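Applies to Prilness 7 and the shared incident log. Use this procedure when a rumor of an attack, a kidnapping or a "suspicious stranger" reaches the Nirine news desk by phone or message.

## 1. Open a record

Create the record before calling anyone. Enter the time of day, the channel and the exact wording of the claim. Do not fix spelling. A changed word makes it harder to match the message to earlier copies.

Set the status to **Unconfirmed**. Leave the name fields blank, even if the message names a suspect.

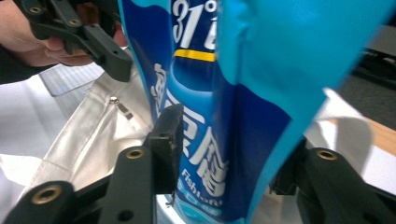
## 2. Search for earlier copies

Paste the longest unusual phrase into the log search. The default limit is 50 results; raise it if the list is full. The February sample held 347 forwarded messages, and 234 of them were repeats of older text with a new place name added.

If a match exists, link the two records and copy over the older status note. Check the place name separately.

## 3. Separate claim from observation

Each record has two text boxes. *Claim* holds what the sender says took place. *Observed* holds only what a witness saw or what an attached photo shows.
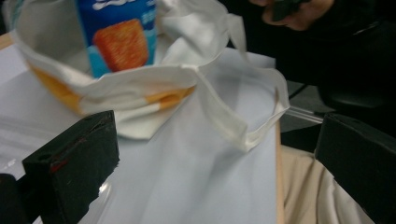 Most errors in this step come from a motive typed into the wrong box. "He was carrying bait for children" is a claim. A usable entry under *Observed* has the form "white cloth tote bag, open, blue snack box standing inside, picture of an orange square cracker on the front." It gives no owner and no purpose. Keep entries at that level.

## 4. Call two sources

1. Call the police duty line and record the answer word for word.
2. Call a second source who did not get the story from the first sender. For the market district, use the Rozīte or Filletti shop desks.
3. If neither answers, note the time and try again before the next page update.

A source who says "everyone knows" has confirmed nothing. Log the call as **No information**.

## 5. Attach photos

Crop out faces and house numbers. Keep the original in the restricted folder. Captions name objects only. 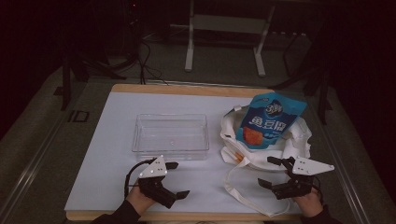
*Canvas tote bag with a blue snack pouch, beside a clear plastic storage box.*

## 6. Set the final status

- **Confirmed:** both sources agree on place and time.
- **False:** the police deny it and the second source agrees.
- **Unconfirmed:** anything else.

Do not publish the suspect's description under any status until the desk editor signs the record. Records left unsigned stay in the queue and are checked again at 6 a.m.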